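Plomari Peg Puzzle Finish, 18 oz can

Shop > Finishes > Toys and small woodwork

In stock. Ships from our Birkett warehouse.

I'll start with what I get asked most in the shop: yes, you can use this on toys, and yes, I use it on the ones I make for my own nieces (they are rough on everything, so consider it tested). Plomari is a water-based color coat that goes on thin and dries hard, and I've been selling it since before I had a proper website. I started out with one shelf of it and now it takes up most of a wall!

The can covers a lot more than people expect. I got through a batch of 73 small blocks last January and still had enough left to do a stool. Two coats is plenty on maple or birch. Pine drinks it, so plan on three, and sand lightly after the first one or you'll feel the fuzz forever.

A few things I've picked up along the way. Stir, don't shake, or you'll be chasing bubbles all afternoon. Keep the color out of any holes you've drilled. A coat on the inside of the hole plus a coat on the peg makes for a very tight fit, and I once had to drill out a whole board (my own fault, I was in a hurry). I plug mine with a twist of paper towel and pull it while the paint is still tacky. And please let it sit a full week before you hand it to a kid. It feels dry in an hour but it keeps hardening for days.

Colors: Bright Blue, Purple, Tomato, Leaf, Butter, Chalk. Tomato is on backorder until January, sorry! I've reordered twice.

If you like a shinier surface, put the Lullach clear coat over the top. I don't bother on pegs but I do on anything with a big flat face. Don't use the Plellex wax under it, only over it. Wax first and the color slides right off, and I get a sad email about it every couple of months.

Details
Size: 18 oz
Coats: two to three
Recoat time: one hour
Cleanup: soap and water while wet
Item number: 252
Also sold by the case, email me for a price

Shipping and returns
Unopened cans can come back within a month. I can't take opened ones, but if the color isn't what you hoped for, write to me and we'll sort something out. Cans don't like freezing, so in cold weather I hold orders going to the mountains until there's a mild spell. We've sent out some 2,000 of these now and only a handful have shown up dented.

Page updated November 29, 2023
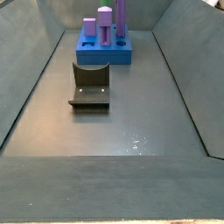 Blue peg base with purple pegs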